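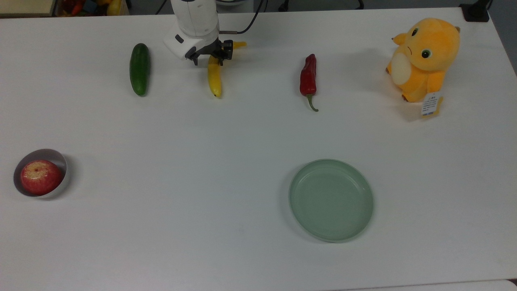
Herulholm Household Help > Cleaning and Care > Toys and Play Areas

Cleaning pretend food, a stuffed animal and white tables together

Asked Wednesday, March 15, 2023

I need a cleaning routine for a set of play items and the two white tables they get used on. The items are a banana, a cucumber, a red chili pepper, an apple, a small bowl that the apple usually goes in, a pale green plate, and one stuffed animal with spikes down its back. It gets handled a lot and it all ends up in the same bin at the end of the day.

I took over the bin in January. Before that I believe everything was wiped with a wet paper towel and put back. The food came from Naqvi, the discount store in Stavuvport, and it was in a mixed bag with no care label, so I can't tell you for sure what it is made of. The banana and the cucumber are a little tacky to the touch even after I wash them with dish soap. The pepper and the apple are fine.

The tables are a separate problem. The main one is 47 inches long and stays pretty clean. The other one is lower and stands at its left end, and the top is scuffed. I tried glass cleaner and then an all-purpose spray on it. The spray took off some gray smears but the scuffs did not change. I don't know if they are marks on the surface or scratches in it.

My questions:

1. Can the food, bowl and plate all be washed the same way, and why is the banana still tacky?
2. Can the stuffed animal go in a washing machine? It still has the white paper tag on its left arm, with printing on it.
3. What should I use on the scuffed table?

I would like something I can do once a week without buying a lot of products. I have dish soap, white vinegar, baking soda, rubbing alcohol and a pack of melamine sponges. The washing machine is a front loader. Thank you.

3 answers

Answer 1 (accepted)

I clean a lot of this kind of thing for a play group, so I will go in your order.

Food, bowl and plate. If you don't know what they are made of, treat them as the weakest thing they could be. Use lukewarm water and a small squirt of dish soap, a soft cloth, rinse, and dry right away with a towel. Do not use the dishwasher. Pretend food that is hollow can have a seam or a small hole, and water gets in there and stays. Squeeze each piece gently before you wash it. If air comes out, wipe that piece with a damp cloth and don't dunk it.

The bowl and plate can probably take hotter water if they are regular dishes. Check the bottom for a dishwasher mark. If there isn't one, wash them with the rest.

The tackiness has two common causes. One is soap film. People use too much soap and rinse too fast. Rinse the banana for a full minute under running water, dry it, and see how it feels the next day. If it is still tacky it is most likely the material itself. Some soft plastics get sticky with age, and they do it faster when they are stored touching other soft plastic. Washing won't fix that for long. You can dust the piece lightly with cornstarch and wipe it off, and that helps for a few weeks. I have a Dako storage box with dividers and I keep the soft pieces apart from the hard ones. Any divided box will do.

Skip the rubbing alcohol on painted pieces until you have tested it. Put a little on a cotton swab and rub the stem end of the pepper. If you see color on the swab, don't use it on anything else in the set. A greenish or brown tip on a toy banana is often sprayed on after molding, and alcohol will lift it.
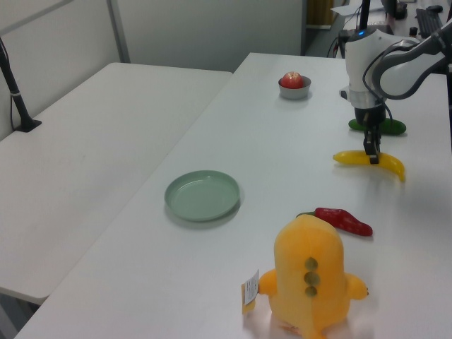 Stuffed animal. Take the paper tag off before it goes anywhere near water. Paper tags break down in the wash and you will be picking white crumbs out of the plush. Look for a second tag, a sewn one, usually in a side seam or near the bottom. That is the one with the washing instructions. Save the paper one in an envelope if you want the maker's name later.

If the sewn tag says surface wash only, believe it. The usual reason is something inside that doesn't like water, such as cardboard, a sound box or bean filling. If it says machine washable, put it in a pillowcase, tie the top shut, and run it cold on the delicate cycle with half the detergent you would normally use. Spin on low. Then squeeze it in a towel and set it somewhere with moving air. Don't put it in the dryer on heat. The pile will mat and the spikes on the back can lose their shape. Push them back into shape with your fingers while the toy is still damp.

It can take two days to dry in the middle. Squeeze it hard, and if it feels cooler inside than outside, it is still damp. Don't put it back in the bin with the food until it is dry, or the whole bin will smell.

Tables. Run a fingernail across one of the scuffs. If your nail catches, it is a scratch and no cleaner will take it out. If it doesn't catch, it is probably material that rubbed off from something else, like shoe rubber or a metal foot. For that, wet a melamine sponge, squeeze it out, and rub with almost no pressure. Wipe with clean water afterward. Melamine is a mild abrasive and it will dull a glossy top if you lean on it, so start in a corner.

Weekly, all you need is a wipe with warm water and a few drops of dish soap, then a second wipe with plain water. The glass cleaner doesn't hurt but it can leave streaks on white.

Comments on this answer

The nail caught on most of them and didn't catch on the ones closest to the main table. Sponge worked on those. The banana is better after a long rinse, so it was at least partly soap. The cucumber is the same as before and I am keeping it separate for now.

Does the cornstarch thing work with baby powder? I have that already.

Plain cornstarch is better if children put the pieces in their mouths. Baby powder has perfume in it.

Answer 2

Just use vinegar. Half vinegar and half water in a spray bottle, do the toys and the tables with the same bottle, let it sit 13 minutes and wipe. I have done it for years and nothing has happened to anything. For the stuffed one, I put mine in the washer with the towels and it came out okay except that one eye got cloudy.

For scratches on the table I sanded mine with 400 grit paper and it was smooth after that.

Comments on this answer

Please don't sand a table unless you know what the top is. On solid wood you can sand and refinish. On a laminate or a painted top you will go through the color and end up with a dull patch that picks up dirt faster than the scratch did.

Mine was painted and I painted it again afterward. I should have put that in.

Vinegar is okay for light cleaning but it is a poor degreaser. If the problem is handprints, soap works better. Also never spray it on anything you have just cleaned with bleach.

Answer 3

Adding to the accepted answer, which covers most of it. A few things on the routine, as you asked for once a week.

Do the table first and let it dry. Then lay a clean towel on it and wash the food in a sink or dishpan. Set the pieces on the towel with space between them. Curved pieces like the banana hold a little water on the inside of the curve, so turn them over after an hour. Turn the bowl upside down. If the plate has a raised rim, stand it on edge, because water sits in the angle.

The stuffed animal doesn't need a wash every week. Once a month is enough unless someone has been sick. In between, go over it with a lint roller and then a cloth that has been wrung out in soapy water, front and back, and pay attention to the arms since that is where people grab it. For dust between the spikes I use a dry toothbrush.

I would stop keeping the stuffed animal in the same bin as the food. Use 2 bins. Plush collects lint and hair, and the tacky pieces pick it all up. That may be a good part of what you are washing off each time.

On the scratched table, if the nail test says scratches, your choices are to leave it, cover it, or replace the top. I covered mine with a clear vinyl sheet cut to size. It came on a roll from the fabric counter and it has to be taken up now and then, as spills creep under the edge and leave a line. If anything is clamped to the edge of the table, loosen it first, clean under the foot of the clamp, and put a piece of felt there when you tighten it again. Clamps leave rings on white tops and those are hard to get out later.

One more thing about the paper tag. If it is held on by a plastic loop, cut the loop with small scissors and pull both pieces out. Don't yank it. The loop can tear the fabric, and a short bit of plastic left in the plush will scratch whoever picks it up next.

Comments on this answer

Two bins makes sense. I have a spare with a lid. Should the lid be on or off?

Off until everything is fully dry, then on if you get a lot of dust.

Related questions

How to get marker off a white tabletop
Pretend food smells musty inside
Removing a sticker from a play dish
Can bean-filled toys be frozen to clean them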